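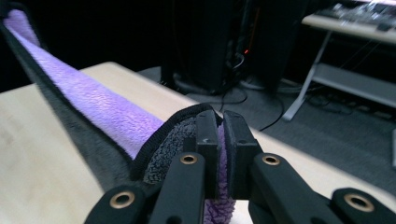 Photo: Bleddyn Edwards

About Clandcombe Cloths

Clandcombe Cloths supplies and launders microfibre towels and cleaning cloths. We work mainly for small businesses that get through a lot of them: valeters, dog groomers, guest houses, village halls and a few garages. You can buy cloths from us outright, or you can hire them and have the used ones collected and replaced with clean ones.

The business was started by Arwel Hughes and Diarmuid Tully, who had both worked at a hotel laundry in Grestgate. The laundry sent its microfibre through with the cotton, and it came back covered in lint and no good for glass or paintwork. They rented a unit with 2 washing machines and took on cloths only. We still take nothing else. Please don't put bath towels, bed linen or workwear in the bags, as we will have to send them back to you unwashed.

What we supply

We keep the range short. The Zernano is our plush drying towel, with a looped pile and a bound edge. It is the one most of our valeting customers use, and groomers like it for long-haired dogs. The Staniforth is a flat, tightly woven cloth for windows, mirrors and taps. There is also a general cloth with a short pile for worktops, tables and wiping down, which has never been given a name and goes on the invoice as "general".

Colours are there to help you keep jobs separate. Most customers settle on one colour for each area and put a list up by the sink. If you already have a system, tell us what it is when you open an account and we will pack to it.

How the cloths are washed

Used cloths are sorted by hand on a long table before anything goes in a machine. Each one is shaken out, turned over and checked on both sides, then looked at along the binding. Edges usually go before the middle does. A cloth with a loose binding is taken out, because the stitching can catch on trim or a cupboard handle and pull further.

We wash at a low temperature with a plain liquid detergent and no fabric softener. Softener coats the fibres and the cloth stops picking up water. Drying is on low heat. When they are done they are folded in four, pile side out, and packed in bundles of 11.

Cloths that are past their best but still sound are sold off cheaply as rags for oily work. Ask at the counter, as they are not on the price list.

Looking after your own

If you have bought cloths and wash them yourself, the same rules apply. Keep them away from cotton, leave out the softener and don't iron them. A towel that has dropped on gravel or a workshop floor should be washed before it goes near paint. Grit sits down in the loops where you can't see it, and a quick shake will not get all of it out.

Who does what

Arwel runs the wash side and looks after the machines. Diarmuid deals with accounts and new customers. Emrys Dafis drives the collection round and is the person to ring if your bags have been missed. Armindo Antunes is in charge of sorting and packing, and he decides what is fit to go out again. He joined us one May to cover a few weeks' leave and stayed.

Collections and visiting

The van goes out from Clandcombe every weekday morning, reaching Grestgate before 10 am. Hire customers are given a regular slot. Please leave bags tied and under cover if you are not open.

You are welcome to come and handle the cloths before ordering. We are at Unit 46 on the Clandcombe estate, past the tyre depot, with parking at the side. The counter is open from 8 am until 4 pm, and sample packs can be posted if you can't get to us. For hire enquiries ask for extension 461.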